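**List:** graven-linen
**Subject:** Re: [graven-linen] Gray whites, stiff towels, softener already installed

Replying inline, quoted parts trimmed.

> We took over a guest house outside Nestard in spring. 17 beds, all laundry done on site, one front loader and one vented dryer. Whites have been losing brightness since summer and the towels dry stiff. We use Skavora powder at the dose on the box for "medium" water. The previous owner left a softener in the basement and it is plugged in and the clock is right, so I had ruled out the water. I have been adding more powder to compensate and it has not helped. Should I be looking at an oxygen bleach?

Test the water before buying anything. A powered softener with a correct clock tells you only that the control head has electricity. It can run through every regeneration on schedule with a salt bridge in the brine tank and pass raw water the entire time. Push a broom handle down into the salt. If it stops on a crust with a hollow below it, break the crust, top up the water to the float, and start a manual regeneration.

Take two samples, one at the outside spigot (normally unsoftened, but trace the pipe) and one at the washer's cold valve. Use a drop-count titration kit. Strips bottom out at the high end and all look the same shade past a certain point. The last sheet I have from a Nestard well gave 461 ppm as calcium carbonate, which is far outside anything a detergent box means by "medium." If your two samples match, the softener is doing nothing.

> I have been adding more powder

This part may be hurting you. At that hardness the builder in the powder is used up early in the fill. The surfactant then has calcium to deal with, soil comes off the cloth and settles back on it, and the extra powder adds residue that the rinse can't carry away. Stiffness and graying often arrive together for that reason. Fabric softener masks the first and makes the second worse. Stop using it on towels.

> Everything goes in one load per room, quilt included.

Fabric matters, and so does the sorting.

Towels first. Terry carries a lot more water than a printed quilt top, and the two do not balance in one drum. The machine senses the imbalance, adds water, redistributes, and finally settles for a shorter or slower spin. The rinse suffers, because a weak interim spin leaves alkaline wash liquor in the pile and the next fill merely dilutes it.

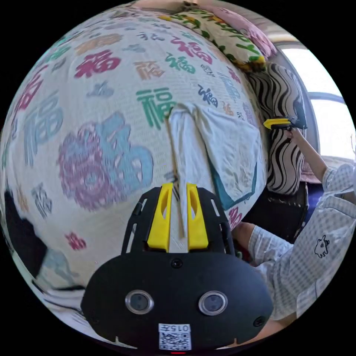 *White towel with teal band, on the multicolor 福 quilt.*

A colored band on a white towel needs its own check. Bands are often a different weave from the ground and may be a different yarn, so they shrink at a different rate and pull the towel narrow at that point. Before raising the wash temperature or using any bleach, wet the band, press it between two layers of white cotton with a warm iron, and look for transfer. Do the same on the quilt, and pick the red and the navy for the test. I can't tell from a picture whether the print is reactive or pigment. Pigment print tends to fail by abrasion, so it will pass the ironing test and still fade on the raised parts of the quilting. Turn it face inward and wash it with nothing else.

Oxygen bleach is acceptable on white cotton terry once the water is fixed. Before that you would be spending peroxide on mineral deposits that it does not dissolve. Chlorine on anything printed, no.

> Dark items go in with the rest if they are small

Take them out. Lint and loose dye from one small dark piece are enough to dull a load of whites, and you won't see it happen in one wash. The effect builds. Black cotton is the usual offender.

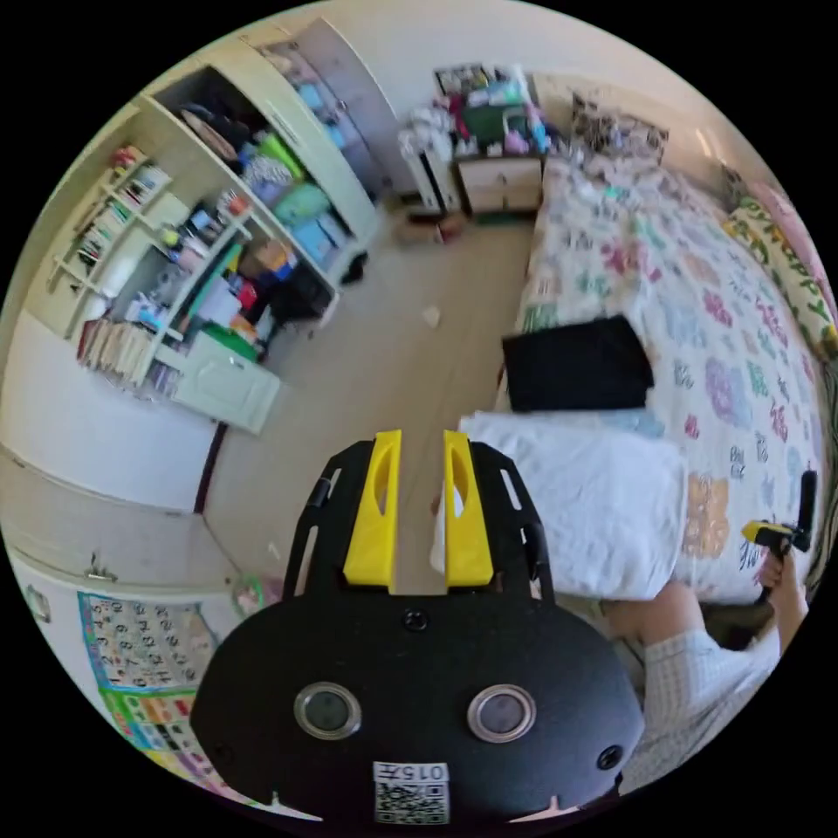 *Folded black cloth and folded white cloth on the bed.*

My sort for a place your size is as follows:

- White terry, hot, full dose for the measured hardness, extra rinse.
- White flat goods, warm to hot, same dose.
- Printed quilts and cushion covers, cool, reduced spin, one quilt per load.
- Black and dark pieces, cool, held back until there is a full load.

It is four loads where you now run one mixed load per room, but they are pooled across rooms, so the weekly total should come out close to what you run today.

For the existing deposits you need a stripping wash. Run the white terry once with no detergent and a citric acid dose at the first fill, warm, then a full rinse, then a normal wash. Do not combine citric acid with chlorine bleach at any point, and don't run it right after a bleach load without an empty rinse between. Check the door gasket beforehand. If it is already cracked, replace it first. Limescale on the heating element will come off in the same wash and may show up as grit in the drum or the pump filter. Clean the filter afterward.

To find out whether the stripping worked, you need a reference. Cut a white flat cloth in half, put one half in a drawer, mark the other with a stitched corner, and run it in every white load for a month. 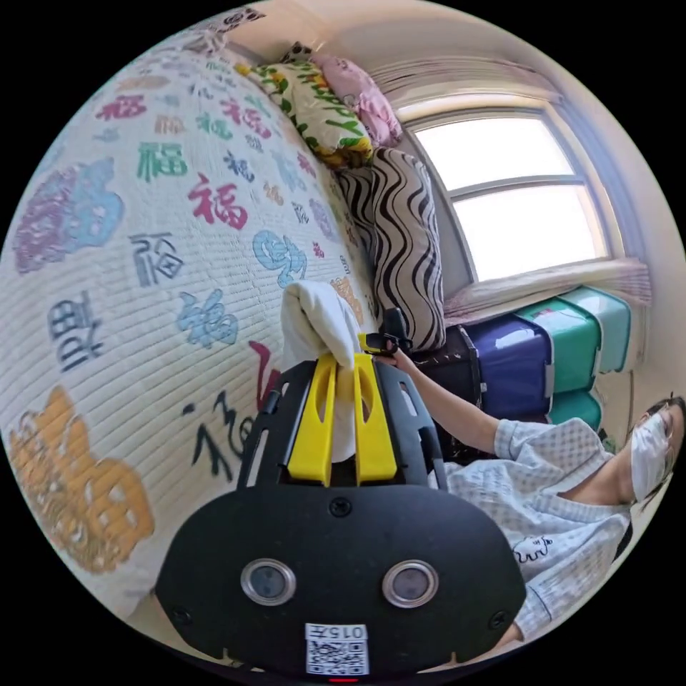 Compare the two halves in daylight from a north window, folded to the same number of layers. A single layer picks up color from whatever is under it, and LED bulbs vary too much to be useful. If your powder has optical brightener in it, and most do, the washed half may look whiter than the stored half in daylight while still carrying deposits. For that reason I also check absorbency. Put a drop of plain water on each and time how long it takes to disappear. Treated with care the marked half should wet out at once. If the drop sits there, you still have residue.

On the softener itself: yours sounds like the older Buzatu head with the mechanical timer. Those regenerate by the clock and take no account of use, so a full house in October and an empty one in February get the same schedule. We replaced ours with a metered valve set to regenerate every 2,000 gallons and the hardness at the washer has been steady since. That setting is for our resin volume and our water, so work out your own from the tank size.

Please post both titration results, the resin tank dimensions, and the model of the washer. If the washer has a fixed water level for rinse I would change the advice on the extra rinse.

> Also is it worth switching from Skavora

Not until the numbers are in. It is an ordinary built powder and I have no complaint about it at the correct dose.

--
graven-linen archive is searchable by subject tag; please keep [graven-linen] in the line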